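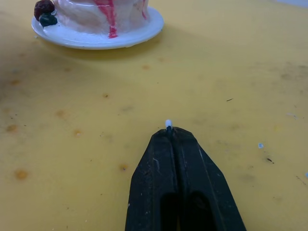 Gripper and cake plate on the yellow board.

How to budget for a two-arm bench setup

The arms are the easy part of the budget. They have a price, and somebody will send you a quote with a logo on it. The rest of the money leaves quietly, in small parcels, over three months.

Eero Lindqvist and I planned ours on the back of a Trimeck delivery note, and the list below is what we should have written there.

1. Pick the task first
Write down the smallest thing you want the arms to handle and the most awkward thing they mustn't knock over. Ours were a scrap of white you could lose under a fingernail and a decorated cake. Both go in the email to the supplier. Wenar answered ours with a sensible question about fingertip width; Hutedance answered with a brochure.

2. Price the fingers separately
Fingers are consumables, whatever the sales sheet says. They scuff, and the tips go first. Pointed ones will pinch the corner of a card, which blunt ones make a meal of. Order a spare pair per arm with the arms themselves, or pay the postage twice as we did.

3. Allow for the bits between the arms and the wall
Camera mounts, cables, more cables, zip ties, a laptop you won't get back. Put all of it on one line and then make the line longer. We had 24 items on ours and had forgotten the mouse.
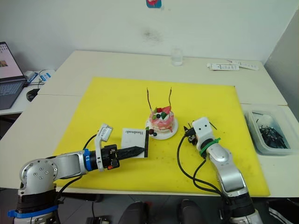
4. Measure the table with the arms on it
Reach figures are quoted from the base, and the base has to sit somewhere. Lay out the work surface at full size -- newspaper will do -- and mark where each arm stands before you order furniture. Frade sold us a handsome table that was 3 cm too narrow.

5. Buy a cheap work surface, and expect to replace it
A plain coloured board makes small pale objects easy to spot. It will also stain. 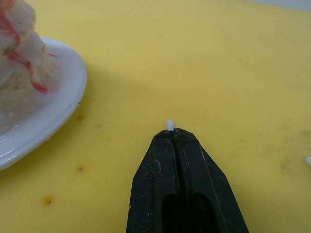
Keep a second one in the cupboard from the start, in the same colour, and write the shop's name on the back. Iddrisu Sulemana spent a good part of September trying to match a yellow.

6. Hold something back
We kept 28 per cent of the total unspent until both arms had been running a month. It felt timid at the time. By the end there was enough left for biscuits.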